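ok so I said I'd do a thread on moving house in Grilcombe in the middle of winter with no car. here goes. grab a cuppa

1/ first up, start with the bond. our old place was 2502 a month (yes, for two bedrooms and a laundry you had to walk outside to get to). bond on the new one had to be paid before we saw a cent of the old one back. plan for the overlap. we didnt, and lived on toast for most of July

2/ the agent, Jostard, wanted the condition report back in three days. do it the first night. take a picture of everything, inside the oven, the skirting boards, that weird stain behind the door

3/ curtains. oh my god the curtains. new place had bare rods in every room and a streetlight straight into the bedroom. priced blockouts, laughed, went to the op shop on Edby Road. fifteen bucks a pair if you're not fussy. wash them before you hang them, cold, and hang them damp so the weight pulls the creases out
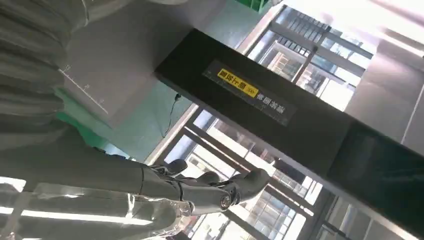 Dirk Cuypers reckons you should measure the drop from the rod and not from the top of the window, and add a bit for the hem. He's right, ours in the back room finish well above the sill and you can see my shins from the footpath

4/ boxes. do not buy boxes. bottle shop will give you heaps if you ask before lunch, before they've flattened the lot. wine ones are the best size for books. we used 23 for books alone and I'm still not sorry

5/ label the SIDE of the box. not the top. you stack them, you cant see the top. I knew this and still wrote on the top of every single one

6/ no car = you need a van for half a day or a very patient mate. we got a van from Kravchuk, booked 7am, got it at twenty to nine. ring the night before to confirm. then ring again when you get up

7/ the fridge goes on first and comes off last and you should let it stand a few hours before you turn it on. we had an esky and a servo bag of ice, which did the milk fine. butter less so

8/ kitchen stuff. tea towels and jumpers are your bubble wrap. plates on their edge like records. knives in the oven mitt with a rubber band round it (and tell the other person thats where they are, please)

9/ crates. we borrowed plastic ones from the greengrocer for the heavy stuff, tins and the tools and all the chargers. so much better than cardboard in the rain. and it rained. obviously. keep one for the last-minute bits like phones, kettle, loo paper, the screwdriver for the bed
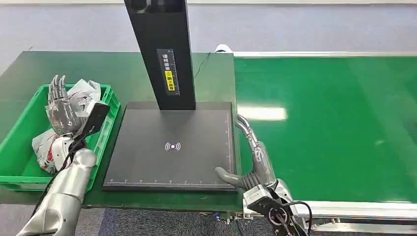

10/ mail redirect. costs more than you think, do it anyway, 6 months minimum. I did one month last time and my rego papers went to a bloke who'd moved in with four greyhounds

11/ power and internet. power took one phone call. internet took around 2000 years. ask the neighbours who they're with before you sign anything

12/ go back and clean the old place when its empty, in daylight, with the radio on. do the rangehood first while you've still got arms

13/ bond came back minus forty bucks for a "missing" plug in the laundry sink. I have the photo of no plug from day one. see post 2. emailed it to them this arvo, will update

someone asked about cats. seperate thread, I need a lie down first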